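From: Niamh Hegarty
To: home-automation list
Subject: Re: Re: laundry, again

Peadar Flanagan wrote:
> My sister manages the laundry at Darkow and they were pitched a
> folding arm in February. The salesman said it does a shirt in
> 112 seconds. She does one in 8, while talking to me on the phone.
> So can we drop this subject until they can beat my sister?

Peadar, I'd like to see the salesman's shirt. I bet it was a T-shirt, fresh off the iron, laid out square by a person who then stepped out of the way. Towels are solved, more or less. T-shirts are getting there. Ask for a polo and everyone remembers another meeting.

I don't think the arm is the hard part anymore. A collar has to stay folded, the placket has to lie straight, and the sleeves go wherever they please. My own success rate at home is maybe two out of three, and I have thumbs.

The work at hand, for anyone who has only met it in brochures:

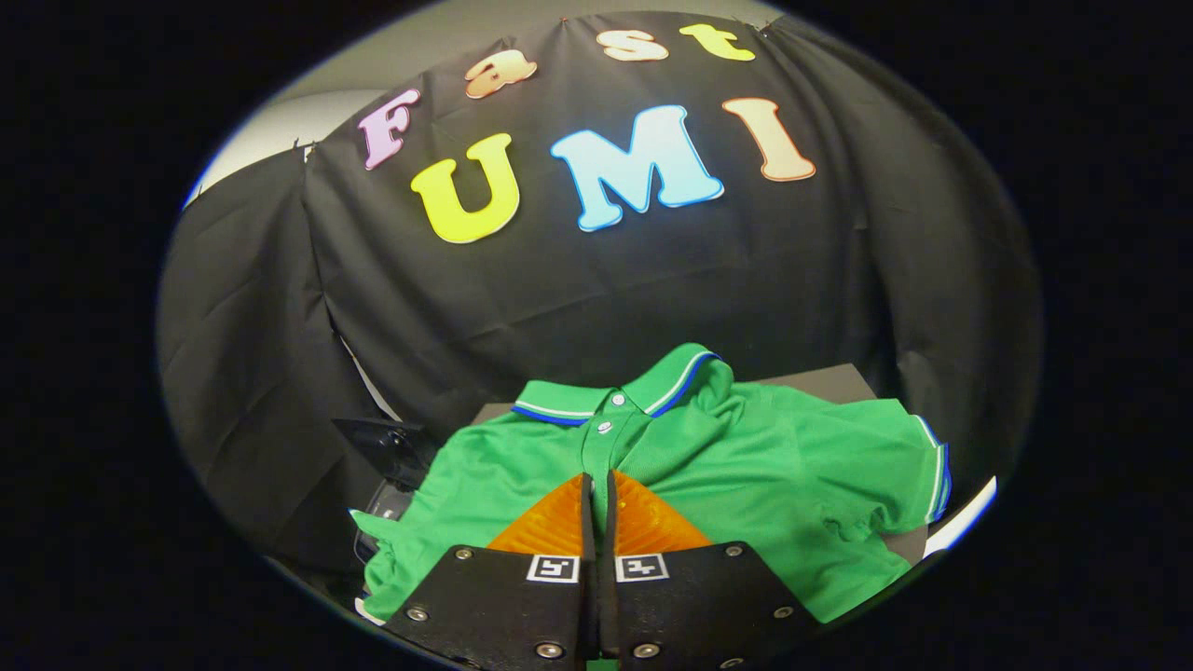 Green polo, striped collar, two buttons. Gripper fingers at the hem end.

Mircea asked whether Clallell still wants a demo for the open evening. They do, at 6 pm, and they'd like it to "tidy a child's room." I've offered them a towel.

Eoin, did you ever get the spare pads from Stisitz? Mine are down to 2.

Niamh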